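Les niveaux argileux d'Esitis

La carrière d'Esitis a livré au printemps 201 fragments d'ammonites, répartis sur 5 mètres de coupe. Leur étude se poursuit au dépôt de Trarora -- les pièces pyriteuses y sont traitées en priorité. 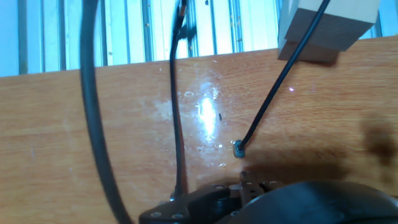 Suite des travaux

Le tamisage des sédiments de Dririco reprendra en septembre, à la maille de 2 mm. Les 60 sacs prélevés seront inventoriés avant tout tri. La coupe d'Asamoah fera l'objet d'un billet distinct.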